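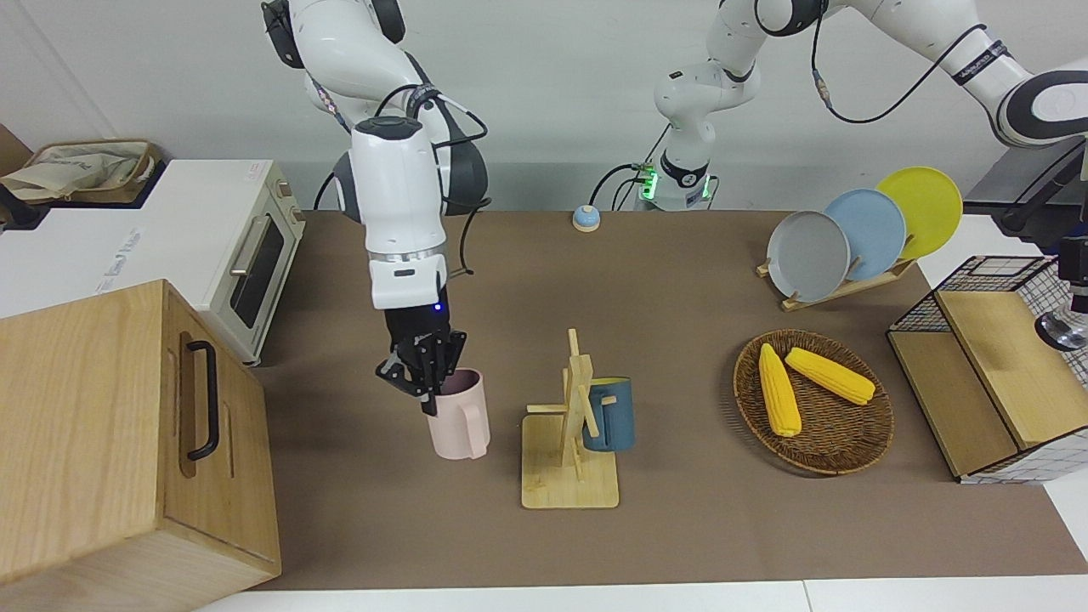

Becher gehören an den Becherbaum und Teller hochkant ins Gestell. Der geschlossene Schrank ist für Geschirr, das täglich benutzt wird, der schlechtere Ort. Gestapelte Teller zwingen dazu, beim Griff nach dem untersten alle oberen anzuheben. Ein Teller im Abtropfgestell lässt sich einzeln entnehmen, und zwischen den Flächen zirkuliert Luft.

Beim Becherbaum entscheidet die Geometrie. Der Sockel muss breit genug sein, damit ein einseitig behängter Pfosten nicht kippt. Mein Modell von Plescombe trägt am äußersten Zapfen einen Becher von 342 Gramm, ohne sich zu neigen — ein älteres von Coppens tat das nicht. Kurze Zapfen sind kein Mangel, sofern der Henkel weit genug ist. Als Unterlage genügt eine matte Matte, die Stöße dämpft und nicht spiegelt.

Der Schrank behält seine Berechtigung für alles, was seltener als alle 30 Tage gebraucht wird. 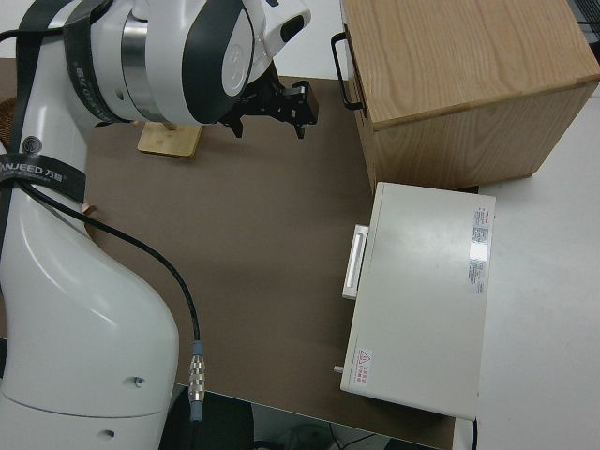 Wenceslao Yáñez hält dagegen, offen gelagertes Geschirr setze in Herdnähe Fett an und müsse vor Gebrauch erneut gespült werden; der Schrank spare diesen Arbeitsgang. Für seltener benutzte Stücke trifft das zu. Bei täglichem Umlauf steht ein Teller kaum länger als 20 Stunden im Gestell, und in dieser Zeit habe ich bei mir keinen Belag festgestellt. Wer viel brät, sollte das Gestell an die gegenüberliegende Wand stellen.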